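4. Setting up your novel in Nirkley

1. Open a new project and choose Comic Novel. The Campus template comes with 18 chapters, most of which you will delete.

2. Enter the author's name as it should appear on the cover. Shamim Memon and S. Memon are filed as two novelists. 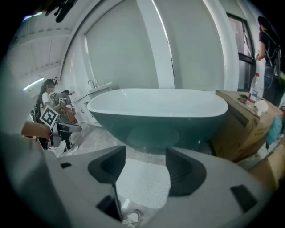
Fig. 7. Freestanding oval tub and bath mat.

3. Set a daily word goal. The default is 464.

Note: Goals pause on Sunday. Guilt does not.

Caution: Merge Drafts cannot be undone. Export a copy first, even if the earlier draft embarrasses you.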